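**Temba data collection – progress report, October**
Prepared by Mal-soon So for the Caltis program office

## Status

The table-clearing task set is on schedule. We hold 2,627 accepted demonstrations against the milestone agreed in the Undham work plan, and the remaining task variants are scripted and ready to record. All sessions so far were teleoperated on the two-arm station, with both arms logged at the same rate as the head camera.

An episode starts from a mixed layout of food, containers and trash on the gray mat. The operator clears trash, then groups whatever is left as the instruction text asks. We moved away from single-category layouts early in the period. Policies trained on them learned a fixed sweep order and ignored the instruction. 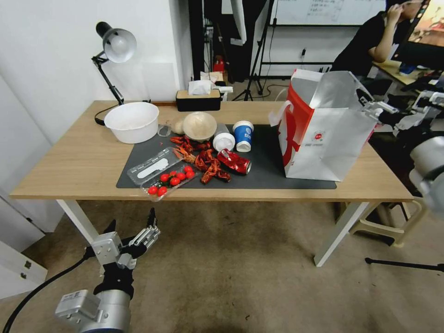 Layouts are drawn from a list of 26 item classes. Each class has a grasp note that operators read before their first session with it. Crushed cans and clear plastic cups have the highest retry rates. Clear plastic is also the main source of label errors in the segmentation pass, and we now have a second annotator check every episode that contains it. Crayfish are treated as a pile, with no per-item labels, and an episode counts as complete when the pile is inside the target container.

## Quality

Episodes are rejected for three causes: dropped camera data, operator pause longer than the limit, and contact between the arms. The third cause fell after Trandetti supplied the revised wrist limits. We rejected 21 episodes under the new limits, all from operators in training. Rejected episodes are kept on the archive drive with a reason code and are not counted in the total.

One open issue: paper shopping bags. Placing items into an upright bag works well under teleoperation, but the bag opening is often hidden from the head camera by the hand itself. The first trained policy releases too early as a result. We are testing a wrist camera on the right arm – the data format already has a field for it, so existing episodes stay usable.

## Next period

- Record 600 further episodes, weighted toward bags and clear plastic.
- Retrain the baseline with and without the wrist view and report both.
- Freeze the item list. Requests for new classes after the freeze go to the following period.

## Requests

We ask for approval to move the unspent travel line to annotation. The amount is in the attached budget sheet. No change to the end date is requested.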